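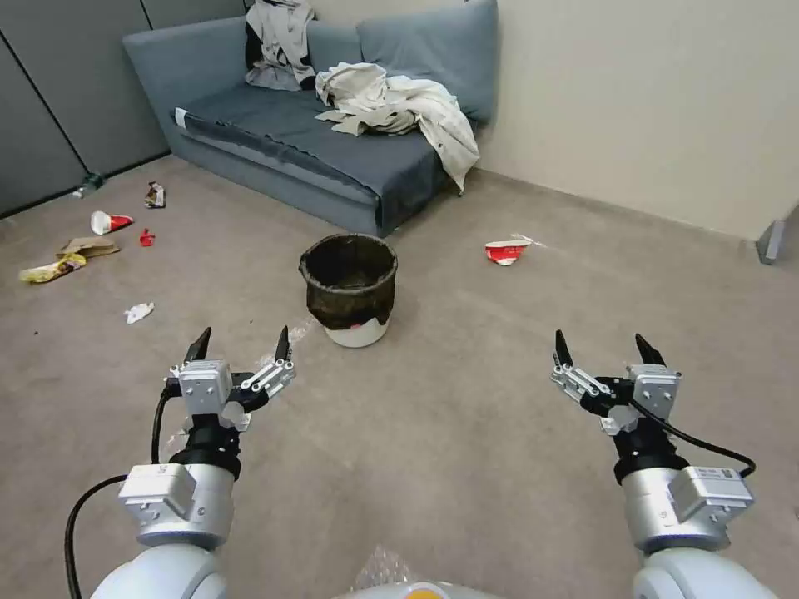

Skorthorpe Tidy-Up Set, release notes and known faults

Hi! If you're reading this you probably downloaded the living room cleanup episodes and want to know why some of them are missing. Short version: the left gripper had a fault that we didn't catch until most of the recording was done. Long version is below, please read it before you train anything on this.

What's in here

There are 839 episodes. The task is always the same: pick the litter up off the carpet and put it in the wastebasket in front of the sofa. Litter means paper cups, a plastic bottle, snack bags and wrappers, tissue, bits of cardboard, that sort of thing. The clothes on the sofa are not litter! They're there as distractors and the robot is supposed to leave them alone (more on that in a minute).

Each episode has head camera video, joint positions for both arms, commanded and measured gripper width, motor current, and a text label for the task. I teleoperated most of them myself from our Namberg site, and Liviu Căpraru did the rest.

What went wrong

Liviu noticed it first. He'd let go of a paper cup over the basket and the cup would just hang there, stuck between the fingers for a second or so, then drop. We figured it was static, or something sticky in the cup. I wiped the fingers down, it seemed better, we carried on. I'm still annoyed with myself about that one.

It was a screw in the left finger linkage backing out. As it worked loose, the linkage started to bind near the closed end of its travel, so the gripper would report "open" while one finger was still dragging behind the other. On a cup you barely notice. On the thin stuff, like tissue or a flattened wrapper, the arm would swing away from the basket with the item still pinched and fling it back onto the carpet. The success flag comes from the commanded width, so those got logged as successes. Ugh.

Then it got worse. In one session the finger hung up on a shirt sleeve, the operator (me) pulled back, and the arm dragged the shirt while the current climbed well past where the soft limit should have stepped in. I hit the stop. No damage, but the limit had been set to 600 in a test config and never put back, so that's two faults that had nothing to do with each other and happened to land on the same afternoon.

What we did about it

The screw has been replaced and thread-locked, on both hands. The current limit is now 333 (same raw driver units as the log column) and gets checked at startup. If it doesn't match, the arms won't enable. We also added a measured-versus-commanded width check, and a mismatch that lasts longer than 2 seconds pauses the episode.

Using the data

Every episode has a field called grip_fault. If it's true, don't trust the success flag, and please don't use it for release timing. The video is fine and so are the right arm joints. I left these episodes in because they're handy for failure detection, and a couple of people at Catterall asked for exactly that.

The sleeve episode is pulled completely. I'll put it in a separate folder in July, once I've written up the current trace properly.

Known leftovers

A few left arm grasps recorded before the fix may be mislabeled even with grip_fault set to false. I went through them by eye and I'm sure I missed some. If you spot one, open an issue with the episode ID and I'll fix the label.

Last updated June 1, 2025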